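Cestos de tecido para separar coisas da casa: vale a pena etiquetar por número?
Perguntado por Fathima Pathirana
Categoria: Organização e arrumação
387 visualizações

Olá a todos! Mudei de casa em julho e estou finalmente a tratar da divisão grande, aquela onde se faz de tudo (passar a ferro, bricolage, trabalhos da escola). Comecei a usar cestos de tecido às riscas azul-marinho e brancas, com um código impresso na risca branca de cima, e estou encantada! O da fotografia é o BASKET 6 - D1. A ideia é ter uma lista colada na porta do armário a dizer o que vai em cada código, e assim qualquer pessoa cá em casa consegue arrumar sem me perguntar.

O meu problema são as coisas que não combinam umas com as outras. Tenho em cima da mesa uma garrafa de plástico vermelha com tampa branca e um pano bege dobrado, daqueles grossos, com costura vermelha na bainha, e não sei se vão juntos no mesmo cesto ou se faço um cesto só para têxteis. E as ferramentas soltas, põem em cesto de tecido ou não?

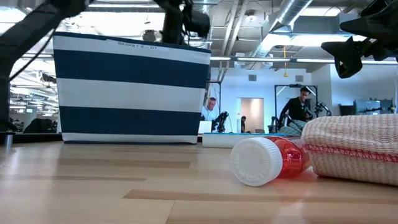
Nima Parsa
Eu fazia um só para têxteis, sem pensar duas vezes. Garrafas à parte, sempre de pé, com a tampa bem apertada. Já tive uma que verteu em cima de 4 toalhas lavadas e foi tudo outra vez para a máquina. Gosto muito da ideia dos códigos!!

Kourosh Alipour
Que bom ver alguém com este entusiasmo, eu sou igual! Uso cestos de tecido há anos e tenho algumas coisas a dizer.

Os códigos funcionam muito bem desde que a lista esteja à vista. Cá em casa a primeira versão ficou dentro de uma gaveta e ao fim de duas semanas já havia meias no cesto dos cabos. Passei-a para a parte de fora do armário, com letra grande, e mudou tudo. Deixa espaço em branco em cada linha para acrescentar coisas, porque vais acrescentar, garanto!

Quanto ao tecido: é leve, dobra-se, não risca a mesa, uma maravilha. Mas os lados cedem um bocadinho, por isso ponho o que é mais pesado no fundo e os panos por cima, dobrados em rectângulo e não enrolados. Se quiseres o cesto mais direito, corta um pedaço de cartão grosso à medida da base (demora cinco minutos e nota-se logo a diferença).

Ferramentas é que não misturo com panos. Uma chave de fendas no meio dos têxteis desaparece, e a ponta acaba por puxar fios, sobretudo em panos de trama aberta.

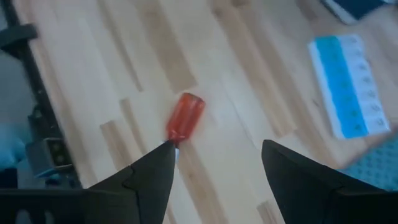
As minhas estão num rolo de lona com bolsos, as maiores à esquerda e as pequenas à direita, e o rolo é que vai dentro do cesto. Assim levo tudo de uma vez para onde preciso e, quando acabo, vejo logo se ficou algum bolso vazio. Antes de guardar dou uma volta ao chão da divisão, porque é lá que encontro quase sempre a que falta. Um soalho de madeira agradece, que pisar uma chave deixa marca na madeira e no pé!

Se ainda estás a decidir os códigos, usa a letra para a prateleira e o número para o cesto. Depois mostra como ficou, que eu adoro ver estas coisas prontas.

Manouchehr Fallahi
eu uso caixas de plástico com tampa, menos bonitas mas limpam-se com um pano. para a garrafa era isso que fazia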